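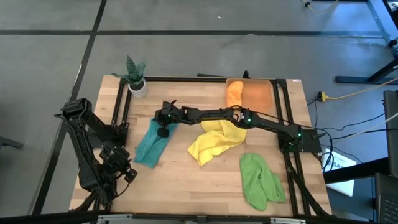
Cleaning and Storing Military Surplus at Home

Reading time: 2 minutes

Most surplus comes out of a warehouse dirty, folded wrong, and smelling of whatever it was stored with. Cleaning it up takes common supplies and a free afternoon. These notes cover the things people buy most often: steel ammunition cans, canvas and cotton webbing, wool blankets, mess kits, canteens, and helmets. If a piece is old enough or rare enough to have real collector value, do as little to it as you can. A faded stencil or a worn strap is part of what a collector pays for.

Before you start

Empty every pocket, pouch, and can. Turn the pockets out over a sheet of newspaper. Old matches, water tablets, and leaking batteries turn up in surplus gear, and none of them should go through the wash.

If you find a live round, or anything that looks like a grenade, fuze, or shell and you can't say for certain that it's inert, leave it where it is. Don't carry it outside or drive it to the police station. Move people away and call the police from another room or from the neighbor's house. The same goes for a souvenir found in a relative's trunk. Paint color and old markings are no proof that something is safe.

Steel ammunition cans

Wipe the inside with a rag and mineral spirits, then wash with dish soap and hot water. Dry the can in the sun with the lid off. On most cans the lid slides off its hinge when it's fully open and pushed to one side.

Check the rubber gasket under the lid. Wipe it clean and rub in a thin film of silicone grease. Petroleum jelly will do for a week or two but swells some kinds of rubber. If the gasket is cracked or has gone flat, pull it out and fit a new one. Fedau sells them by the bag, and they also stock the lid latches, which bend more often than people expect.

To test the seal, put a dry paper towel inside, close the lid, and set the can upside down in a bucket of water for 30 minutes. Weigh it down with a brick — a closed can floats. Any damp spot on the towel shows where the leak is.

Light rust comes off with a brass brush. Wipe the bare metal with mineral spirits and touch it up with flat olive spray paint. Two light coats cover better than one heavy coat. Keep the paint off the gasket.

Cans used for camping food should be bought new. A used one may have lead residue in the seams that washing won't remove. Used cans are fine for tools, jumper cables, and tire chains.

Canvas bags and shelter halves

Brush canvas dry first, inside and out, with a stiff brush. Then sponge it with cool water and a plain soap with no detergent in it. A washing machine takes out whatever waterproofing is left and can shrink the panels so the snaps no longer line up.

For mildew, mix 2 tablespoons of white vinegar into a quart of water, sponge it on, and leave the canvas out in the open air until the smell goes. The black spots usually stay. Bleach weakens cotton thread, and the seams go before the cloth does.

Once the canvas is fully dry, it can be waxed again. We use Toft bar wax. Rub it on like a crayon, going over the seams twice, and warm it with a hair dryer until it soaks in. One bar does a large duffel. Hang the bag for a day before using it. Waxed canvas picks up lint in a closet, so an old pillowcase over it helps.

Don't wax a shelter half that will be used near a fire.

Webbing, belts, and pouches

Cotton webbing can be soaked in a tub of cool water with a little wool wash. Change the water until it runs clear, which may take several rounds with anything that came from a desert. Lay the pieces flat on a towel to dry and pull them straight while they're damp. A dryer will curl the edges.

Nylon webbing is easier. Cool water, mild soap, a nail brush for the hook-and-loop strips. A sewing pin is good for getting lint out of the hooks.

Brass buckles can be polished or left dull. If you polish them, slide a piece of thin cardboard behind the buckle first. Green crust on brass comes off with a toothpick and a drop of oil. Blackened fittings should only be wiped.

On the older Penow packs, the shoulder straps detach at the top with a hook and at the bottom with a flat clip. Take them off before washing and mark left and right with a bit of masking tape. They look the same but they aren't.

Wool blankets

Hang the blanket over a fence or a rail and beat it. Then seal it in a plastic bag and freeze it for at least three days to deal with moths. A chest freezer works better than the one above the fridge. Let it come back to room temperature before opening the bag.

Wash in a bathtub with cold water and wool wash, pressing the water through by hand. Don't wring it. Roll it in dry towels and stand on the roll to get the water out. A full-size army blanket holds a lot of water, and ours took most of a weekend to dry indoors in March.

Mess kits and canteens

Aluminum mess kits can be boiled out with water and a spoonful of cream of tartar. That lifts the gray film. Don't use baking soda, as it darkens aluminum. Throw out any kit with deep pitting on the cooking side.

Plastic canteens with an old taste can be filled with warm water and baking soda and left overnight. If the taste is still there after two tries, use it for washing water. Replace the cap if the strap has split. Canteens marked for fuel or chemicals are never for drinking, whatever they've been rinsed with.

Helmets

Take the liner out and clean it separately with a damp cloth. Leather sweatbands need a small amount of saddle soap and then a day to dry away from the radiator. Steel shells can be wiped with a barely oiled rag. Don't soak a composite helmet or put solvent on it, and don't count on an old one for protection of any kind.

Storage

Keep cloth items between 40 and 50 percent humidity if you can. Our basement sat around 33 percent all winter and the leather dried out first. A cheap gauge on the shelf is enough to keep an eye on it.

Roll webbing loosely. Fold canvas along a different line each time you put it away. Stack steel cans no more than four high, with the heaviest at the bottom.

The surplus market at Tivgate is a good place for spare straps and odd buckles. Go early and take the broken part with you.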